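**Ticket 760: cloth demos rejected on import**
Project: Treltedik
Opened by: Ingeborg Rüegg
Assigned: Oğuzhan Yazıcı
Status: open

**Ingeborg, 9:40**
Import threw out 79 of the 200 hand-held demos for the garment task. The log says "grasp width unstable" on every one. Britex support says our demonstrators are moving too fast and we should record them all again. I don't buy it. I watched a dozen of the rejects at half speed and the hands are slow.

**Oğuzhan, 11:15**
Could be calibration. Did you zero the fingers before the session?

**Ingeborg, 11:30**
Yes, twice. The rigid-object demos recorded with the same gripper went in without a single reject, so I don't see how calibration explains it. Look at how much cloth is between the fingers in a typical one:

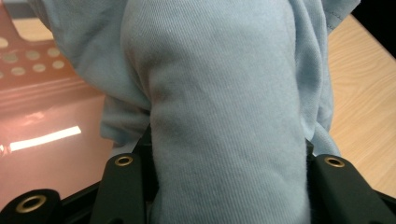 *Reject from the June batch. Blue knit, thick fold held between the fingers.*

My guess is that the check was written for hard parts. Knit squashes, the width reading drifts, and the filter calls it a slip.

**Oğuzhan, 13:05**
Plausible, but one frame won't show drift. I raised the width tolerance on a copy and reran the import. 61 of the 79 now pass. The other 18 still fail and I have no idea why.

**Ingeborg, 13:20**
So "moving too fast" was a canned answer. I also don't want a looser filter letting real slips into training. Please don't push it to the main config yet.

**Oğuzhan, 14:10**
Not pushed. Sent Britex the raw width traces for the 18 and asked what the threshold is based on.

**Next:** Ingeborg to check the 61 by eye for slips. No re-recording until Britex answers.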